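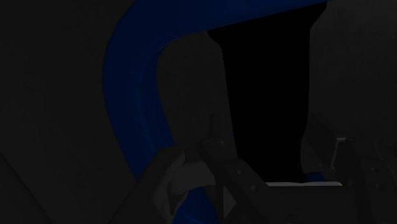 Can you clean an old coin or buckle you dug up without ruining it?

Most of the time the best cleaning is a soak in distilled water, a rinse, and a long dry. Everything past that is a gamble, and the more a tip promises, the bigger the gamble.

I have been reading treasure hunting tips for longer than I care to say, and I've tried most of the kitchen-sink ones on finds I could afford to lose. What follows is what I think of them. If a method worked for your uncle, fine. I'd like to see the coin.

Vinegar

The favorite of every bulletin board. Yes, it brings up a shine on copper. It does that by eating the surface, and on a worn coin the surface is where the date is. I left a large cent in white vinegar overnight and in the morning I had a very clean pink disk. Before it went in I could read three digits of the date.

Lemon juice is the same idea with a nicer smell. So is cola.

Baking soda paste

People call this gentle. It's a powder, and you are rubbing it on soft metal. On a silver coin you'll see fine hairlines if you tilt it under a lamp, and so will any dealer. For a brass harness buckle going in a display box, go ahead. For silver you hope to sell, leave it dark. Collectors pay for dark.

The foil trick

Line a bowl with aluminum foil, put in a spoonful of baking soda and hot water, lay the silver on the foil. Of all the kitchen tricks this is the only one I'd half defend. It takes off tarnish without rubbing. It also takes off all the tarnish, and you get a flat, grayish look that no coin ever came by naturally. Use it on a teaspoon.

Olive oil

Aslak Engström swears by it and keeps jars of the stuff on a shelf in his garage, each with a coin at the bottom. Some have been in there since before he retired. Oil does loosen crust, slowly. It is also slightly acidic, goes rancid, and turns some green patinas an ugly brown. I asked him how many came out better than they went in and he changed the subject to outboard motors. If you want to try it, use mineral oil from the drugstore.

Distilled water

Dull, cheap, and the one I use. Put the find in a small glass jar, cover it, and change the water every day until it stays clear. Tap water has chlorine and minerals in it, so spend the dollar on a jug. After a week or so, work at the loosened dirt with a wooden toothpick. A rose thorn is better if you have the bush. Stop when you hit metal or when you get bored, because bored is when you slip.

Wire brushes

No.

Iron is its own problem

Old iron out of the ground, and much worse iron out of salt water, is full of salts that keep working after you bring it indoors. A spike that looks solid in August can be flakes by Christmas. The usual home answer is electrolysis with a battery charger and a tub of washing soda. It works, with care. Do it outside, away from flame, because it gives off hydrogen. Never use stainless steel for the other electrode, whatever the video says; you can end up with a tub of something poisonous. Plain scrap steel is fine. Unplug before you reach in.

Afterward, rinse it, dry it in a low oven, and wax it while it's still warm. Skip the clear spray lacquer. It seals in whatever damp is left and you'll be scraping it off next year.

I would not run electrolysis on anything with gilding or silver plate, or anything you think might be truly old. Danica Vrabec ran it on a plated spur and watched the plate float off. She's a careful person, too.

Store-bought dips

I tested a bottle of Ivesard on 11 wheat cents, all junk, all from the same field. The label says "museum bright." Bright is fair. They came out the color of a new penny in patches and stayed brown everywhere else. Skodmont, the paste in the tin, did a decent job on a brass padlock and left white gunk in the keyhole that I had to pick out with a pin. I wouldn't buy either one again.

Storage

Paper coin envelopes are fine if they're sulfur free. Soft, smelly plastic flips are not, since the smell is the stuff that turns copper green. Drop a packet of silica gel in the box and dry it out now and then. Write down where each thing came from. I have a cigar box of buttons with no notes at all, and as far as anybody can tell they came from the moon.

If it might be worth something

Don't clean it. Rónán Ó Riain paid 400 dollars for a dug silver piece in its crust and told me plainly he would have paid less if the seller had tidied it up. Wrap it in acid-free tissue, put it in a hard box, and show it to a conservator or the state museum first. And if it came off public land or a wreck, find out whether you're allowed to have it before you worry about how it looks.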